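2 min read

Felleo Community College will open its new evening program in machine maintenance in October, with 100 places for adults already in work. Classes will meet at the Cidar Street campus and will run for 11 weeks.

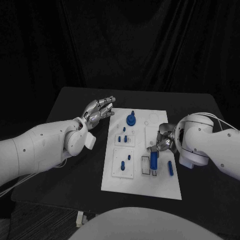 Tuition is free for residents of the county – applicants from elsewhere will pay a reduced rate. "Many of our students cannot attend during the day," said Ieuan Cadwaladr, dean of technical studies. 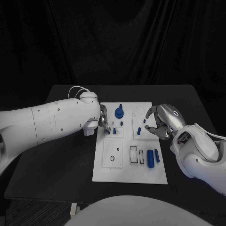 Two full-time instructors have been appointed to the program. Ynyr Howells will oversee admissions, and forms may be collected from the Price Building until 6 p.m.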